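Tuesday, late

Tired. Writing this before I forget the order of it.

Run 142 this morning, all fine. Run 143 the left finger came down too low and just kept pushing. No force trip, nothing. Drita hit the stop before I'd even turned my head – thank god one of us was watching. Log says 13 N the whole way down, same number every line. So the sensor was frozen and the controller beleived it. That's the part that bugs me. A dead reading should stop the arm and it doesn't.

Called Gesska support, on hold 6 minutes, then a guy who wanted the firmware version. 665. He said "hm" and went quiet. Will email, supposedly.

Roscoe thinks it's the cable at the wrist. I think it's the Clitirer update from last week. We argued over lunch, not badly. Swapped the cable anyway and it did 4 clean picks, then froze again at the fifth. So not the cable, or not only.

Rule from tonight: slow speed, hand on the stop, no one reaches in while its powered. Drita wrote it on tape and stuck it on the cabinet. Should have been there in the spring.

Rok wants plates by Friday. Told him no. He took it ok.

Tomorrow – roll back Clitirer, watchdog on the force reading (same value 20 times = stop), ask Žofie where the spare sensor went. Also buy coffee filters.

Still a bit shaky about how fast it went. Bed.

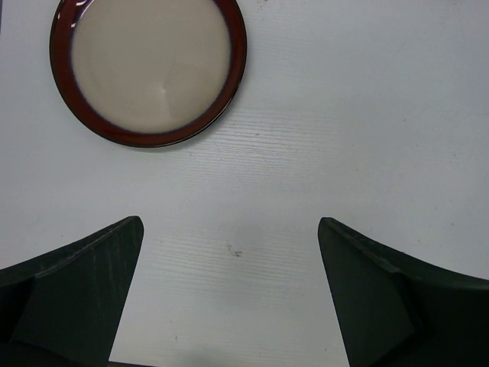
– Sânziana Căpraru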